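Small Towns & Side Trips > Coast and Islands > Two days in Zurnthorpe, is the old harbor walk worth it?

larkspur_jo
Mar 2, 2022
Hi all! My sister and I are driving up the coast in September and we've got two nights in Zurnthorpe. I keep reading mixed things about the harbor walk. One blog calls it the best thing in town and another says it's a parking lot with a plaque. We like old stuff, we like to eat, and neither of us is great with hills (her knee, my attitude). We're staying near Landry Square. Is the walk something we should build a day around, or do we do it before breakfast and move on?

tidepool_ray
I lived there for 11 years, so I'm biased, but do the walk! Start at the chapel end, though. If you start at the ferry dock you spend the first half mile next to the fish plant and you'll turn around and be mad at me. From the chapel you get the stone steps, the net lofts and the little customs house, and by the time you reach the ugly part you're hungry and you don't care.

The plaque is about the fire of 1846, by the way, except the plaque says 846 because the first digit fell off a long time ago and the town never put it back. Kids there grow up thinking Vikings burned the place down.

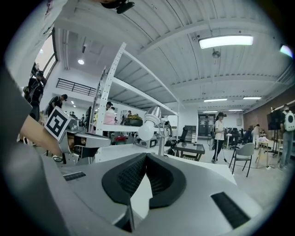 Anyway, the customs house only opens in the afternoon, so before breakfast won't get you inside. It's one room and a staircase, but the staircase is worth the couple of bucks. Ask whoever is at the desk about the smuggler's cupboard. They may pretend they don't know what you mean. Ask again.

mrs_pelham_travels
Going to disagree with Ray on the chapel end. Those stone steps are steep and there's no handrail for the lower part. I went with my husband, who has a bad hip, and we had to go back up, and going back up was worse. With a bad knee I'd start at the dock, put up with the smell, and turn around at the customs house. You miss the chapel but you can drive to that.

Also, the walk is fine. It's nice. I wouldn't build a day around it. I'd build a day around lunch at Rastetti and then look at the water.

tidepool_ray
There is a handrail! They put one in. Maybe it was after you visited.

mrs_pelham_travels
I was there last summer, Ray.

tidepool_ray
Then you were on the wrong steps. There are two sets, and the ones by the boat ramp have no rail and shouldn't be used by anybody over the age of nine. The good ones are behind the chapel, past the green gate.

kendramac
Kendra MacDonald here, I do the Saturday history walks in town. You're both sort of right. The rail behind the chapel stops about two thirds of the way down, and then you've got a wall on your left to hold on to. Most people manage it fine going slowly. I count 17 steps after the rail ends, if that helps your sister decide.

And the chapel is a lot older than the harbor. The earliest mention we've got is in a land record from 1259, when two brothers were fighting over who had to fix the roof. It's still leaking in the same corner, so draw your own conclusions about who won.
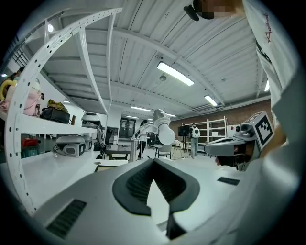 White T-shirt with the red lettering, and a good grip.

If you can make it on a Saturday, come along, we go at an easy pace and stop a lot. I won't be offended if you peel off at the bakery.

larkspur_jo
Oh this is so helpful, thank you! Kendra, we'd be there on a Saturday, so put us down if there's a list. And now I need to know about Rastetti. Is it a jacket kind of place or a sandy shoes kind of place?

mrs_pelham_travels
Sandy shoes. Get the mussels, and sit in back where it's out of the wind.

garnet_d
The mussels used to be better. I said it. Garnet Doucette, signing my name to it. Since they redid the menu I go to the counter at Drokeo, by the bus stop, and get the fish soup with the dark bread. No view at all, you're looking at the bus. But the soup!

tidepool_ray
Garnet is right about the soup and wrong about the mussels.

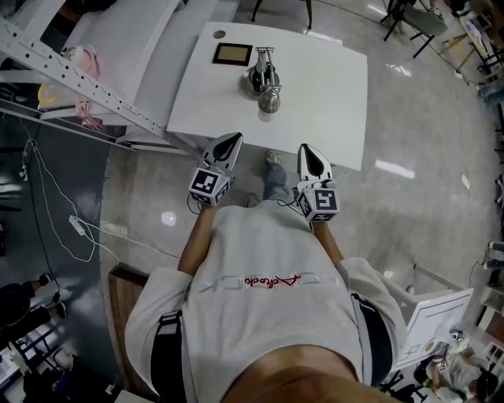
Gray sweatshirt, gray shoes and jeans, one gripper in each hand.

Jo, one more thing about Landry Square. The church bell rings the quarter hours, all night. Ask for a room facing the courtyard.

larkspur_jo
Every quarter hour?? Calling the hotel right now.

garnet_d
You stop hearing it by the second night.

mrs_pelham_travels
You do not.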